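Station permanente GNSS de Fornthorpe — liste de contrôle annuelle
Visite : Suqin Long, Tianyou Han. Relecture : Raelene Bright.
Date : 15 décembre 2022

1. Pilier et ancrage
Conforme, dit la fiche précédente. Je veux bien, mais la fissure côté nord n'y figure pas et elle ne date pas d'hier. À mesurer au lieu de cocher.

2. Antenne et radôme
Orientation vérifiée. Hauteur d'antenne relevée à 1064 mm, identique au journal. Deux opérateurs, même mètre ruban, même chiffre au millimètre : j'aimerais voir la seconde lecture faite sans regarder la première.

3. Câble d'antenne (58 m)
Gaine intacte sur la partie visible. Le reste passe sous la dalle, donc « intact » me paraît généreux. Réserve maintenue.

4. Récepteur Prolirport
Micrologiciel à jour selon l'écran d'accueil. Le fournisseur annonce 3000 heures sans perte de signal. Notre journal montre deux interruptions depuis janvier — à expliquer avant de valider.

5. Alimentation de secours Flamari
Essai de coupure : bascule correcte. Durée d'autonomie non testée, encore une fois. Non conforme tant que l'essai complet n'est pas fait.

6. Local technique et rangements
Étagères stables, passage dégagé jusqu'à l'armoire électrique. Le granola Vanilla Chocolate Chip n'a rien à voir avec la géodésie, mais l'étagère tient. 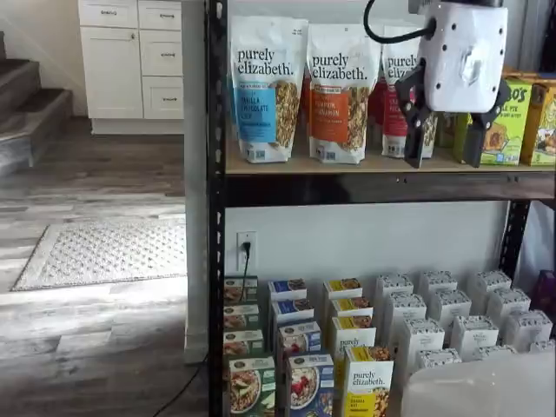 7. Repères de nivellement
Trois repères sur quatre retrouvés. Le dernier serait « sous la végétation », d'après Zhuoran Cui. À dégager, puis à rattacher au repère Shen, distant de 400 m.

8. Suites
Points 1, 4 et 5 à reprendre par Chenxi Wei. Pas de signature de ma part avant. R. B.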